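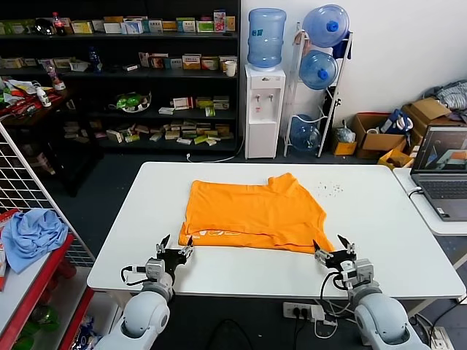 An orange T-shirt on the folding table, with the stock shelves behind.

Ragnvald Hägglund has folded shirts for most of his working life, first in a hotel laundry and now at Sondadel, the small supply store he runs in Somis. Customers order printed shirts along with their other goods, and every shirt gets folded by the same method before it goes in a bag.

"People think the sleeves are the hard part," he said. "It's the bottom edge. If the hem is crooked when you start, the whole thing is crooked when you finish."

His method has 4 folds. The shirt goes face down, one side comes in to the middle, then the other, and the bottom is brought up in two steps toward the collar. He learned a version with more folds at the hotel and dropped most of them when he opened the store. The old way made a smaller bundle but left a hard crease across the chest, and customers complained.

He wants a white table for the job. On a dark one, he said, he misses lint and dirt until they are already on the fabric. He wipes it down between orders and admits he doesn't always get to it.

"I can see every crumb on that table. Whether I've cleaned them up is another question."

Printed shirts need more care than plain ones. Lettering near the hem can stick to itself if it is pressed while warm, so he lets those shirts sit overnight. Cindia, the company that does the printing, told him two hours would be enough. He tried it once and lost part of an order.

The store's busiest month is October, when schools and running clubs place their orders. Last year he folded 431 shirts that month, 92 of them for one club that then asked for a different size on half. He unfolded those, sent them back and started again.

The rest of the business is ordinary stock - medicines, drinks and things for the house. Small boxes are easy to keep straight, Hägglund said, and he faces them all forward at closing time. Cloth is what gets away from him. A towel put down for a minute stays where it was put.

At home in Egan he folds almost nothing. His own T-shirts go in a drawer the way they come out of the dryer.

"My wife folds hers," he said. "She does it a different way, in thirds. I've stopped bringing it up."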